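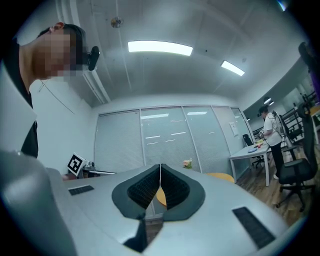 3. Method

3.1 Collecting the demonstrations

We recorded all demonstrations with a hand-held gripper with a camera on it, so no robot arm was needed at this stage. The fingers are soft and have black ridged pads on their inner faces. The operator also wore a head-mounted camera, which gave us a second view of each attempt. Mervin Fraser and I took turns as operator over 2 weeks in January.

The task was to pick up a small item and put it on a plate. One attempt was one demonstration. Each session began with the marker card in view of the gripper camera, and we stopped after 15 minutes to change operator.

3.2 Sorting the data

We kept 251 demonstrations. Attempts were thrown out if the item was dropped or if tracking was lost for more than a second. Tracking was mostly lost when the gripper was tilted up and the camera saw mainly ceiling. We did not expect this and should have tested for it first.

3.3 Training

The policy was trained with Jadato, the software written by Kojo Aidoo for his own project last year. Nearly 90 per cent of the demonstrations were used for training and the rest were held back. We did not change his default settings apart from the image size, which is given in Appendix B.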